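Elleck handheld gripper kit, worth it for a small shop?

tinbender_joe
Posted May 3, 2022
Has anybody here bought the Elleck kit? It's the pair of handheld grippers you squeeze yourself, and you use the recordings to teach an arm. I went to the Candeo showroom to try one (very white, very shiny, I was afraid to walk on the floor) and they let me play as long as I wanted.

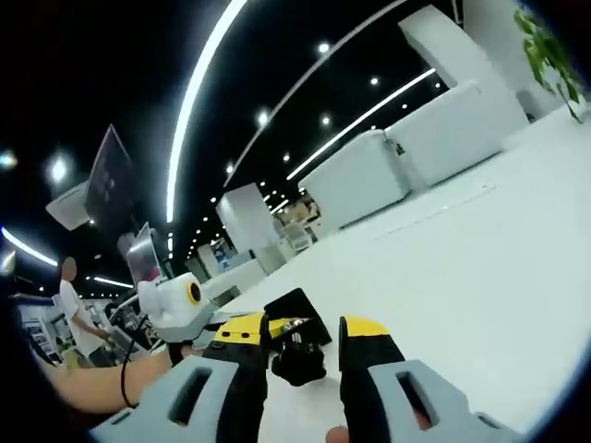 Weight was fine, and the squeeze is lighter than on my old Goso. My worry is the price. They quoted me 252 a month for 2 grippers, software extra!

mostlyshims
Software extra is where they get you. We've rented the kit from November on and I'd still take it over the Goso, but get them to put the export fee in writing.

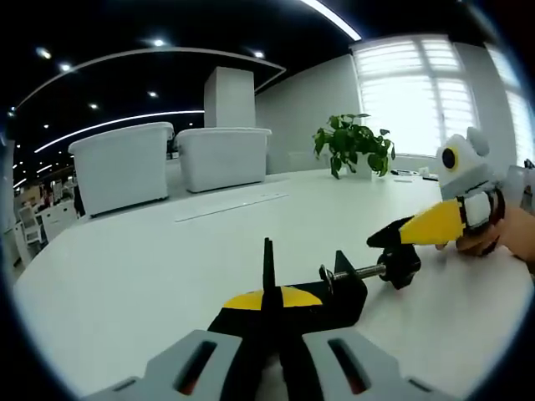

Appiah
Applications support, Elleck reseller

Hi all, the export fee only kicks in past 1000 recordings. Clamps with star knobs are a good thing to practice on, and I'd start there before you go near small screws.

mostlyshims
Sorry, but we hit 1000 in 11 days. That's no kind of limit for a real job.

tinbender_joe
Yeah, that would be us too. Knobs are the bulk of what I need, so I spent most of my visit on those.

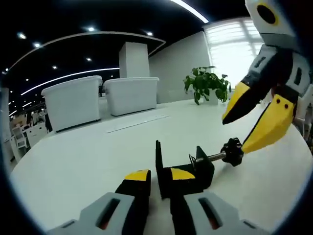 My wrist got tired before my patience did, and I'd like a fatter handle. Still leaning toward a short rental. Does the deposit come back if you quit early?

mostlyshims
Ours says half. Read page two.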